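Narncombe Shared Kitchen – Minutes of the Monday meeting
Started 7:00 p.m. in the dining room. Minutes of the December meeting were accepted with no changes.

1. Chopsticks and utensil rack
The chopsticks were laid out on the flowered tablecloth for sorting. Wooden and metal ones have been sharing the same compartments, and members complained that it takes too long to find a matching pair at supper. It was agreed to keep metal and wooden chopsticks apart from now on. The long cooking chopsticks stay in the rack with the other wooden utensils.

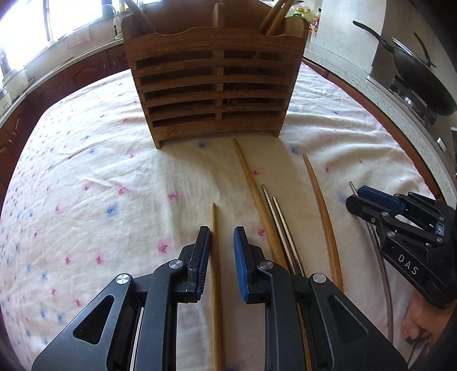
2. Replacements
Two quotes were read. Manolakis offered a pack of 20 wooden pairs and can deliver to the back door. Gomaditz sells only by the 50, more than we have drawer space for. Agreed to order one pack from Manolakis. Odd sticks go in the craft box – please do not put them back in the rack.

3. Rack position
The rack is to stay on the table during meals and go back to the counter afterward. One member asked for it to be turned so the slatted front faces the seats. Agreed.

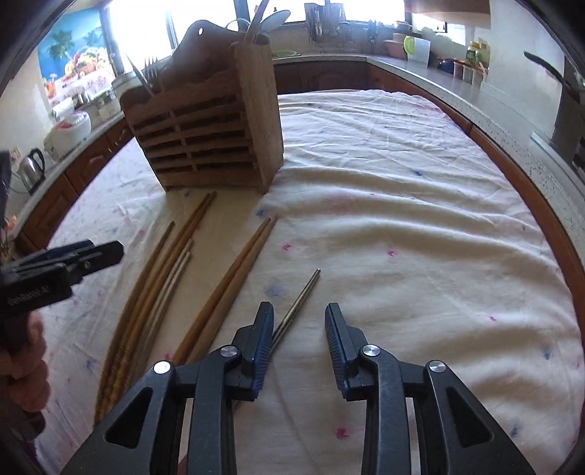
Knives and forks were discussed next. The rack will still take a few, but the main set belongs in the drawer, and forks should go in with the handles up. A label for the drawer will be printed.

4. Seltport supper
We are lending 3 tablecloths. They need to be back by the Monday after.

Closed 7:50 p.m.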